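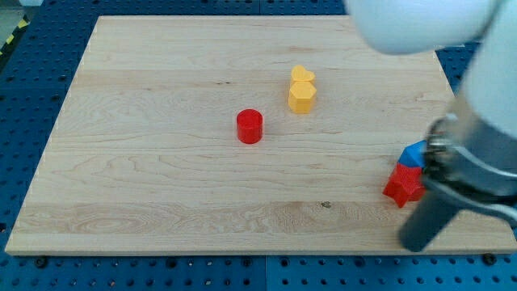
Maple board 12 on the blue platform, with the red and yellow shapes and the blue one at the right.

June, a little after lunch. I have been meaning to write up the maple board properly for weeks, so bear with me if this rambles. It came out of the Clilluver stack, sheet 2439, and I am very fond of it — there is a wavy figure on the left almost like a knot, and a darker band running across the lower third that I would happily hang on a wall. The tiny brown spot near the lower center-right is in the wood itself. Please don't sand at it, I already tried on the offcut and it only goes deeper.

The shapes are from the Sekis set. I do like how the red cylinder reads against such pale wood, with that bit of gloss on it. The yellow heart and the yellow hexagon are harder work when they stand this close together, and from the front the hexagon hides part of the heart, so for the next layout I'd like a finger's width between them (two would be better still). Same goes for the red star and the blue block over on the right.

Bolts: black ones again, same as on the Rudd board. Snug is plenty, maple bruises easily!

Still to do — wipe of oil on the back face, 30 minutes, then buff. Write 2534 on the underside of the spare before it goes over to Preltden.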